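Boxed Chocolates: Packing Layout and Handling
Project report, Intro to Food Packaging, April

Assorted chocolates go from a round tray into a box with a grid of compartments. Our question was how the layout of the box affects the packing, and which pieces get marked up on the way. 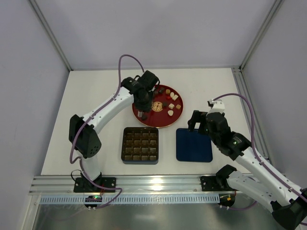

1. Background

Started from the Ernel assortment, a small seasonal line we made up a brief for with the shop on Ikamden. They sell by the box and repack by hand when a piece gets damaged. Main complaint from them was scuffed tops. Second complaint, pieces turned on their side inside the compartment, looks messy when the lid comes off.

Budget for the whole thing was 1,000 kroner, most of it went on chocolate.

2. Materials

Assorted chocolates, mixed shapes, from Kjærgaard
Round red tray for the loose pieces
Dark brown box, divided into compartments
Square navy-blue tray
Drodurent wipes for the table between runs

White tabletop was a good choice, crumbs show up right away. We would not use a dark one.

3. Method

Loose pieces spread on the red tray, single layer, no stacking. One piece at a time, into one compartment. Pick up by the sides only, never the top. Anything dropped goes out of the run and is written down. Same for anything that needed a second try to sit flat.

Table wiped after each run. We did 10 runs, 127 pieces in total. Room was kept at 18 degrees, warmer than that and the gloss goes when you touch it.

4. Results

Flat square pieces were easiest. They drop in and stay. Domed ones slid around when picked up by the sides and a few came down crooked. Tall ones were the worst, they catch on the divider on the way in and the edge chips.

Order mattered more then we expected. Filling the far row first was cleaner, with the near row first you are reaching over finished pieces and knocking them.

Pieces close to the rim of the round tray were awkward, the rim gets in the way of a side grip. We started leaving a gap there from run four on.

5. Problems

Did not weigh the pieces. Should have. Scuffs were judged by eye, by whoever was free, so the scores are not realy comparable between runs. Also only tried one box size.

6. Next

Try a lower divider for the tall pieces. Swap the round tray for a flat one without a rim and repeat the same order of filling. Score sheets are in the course folder under Ernel.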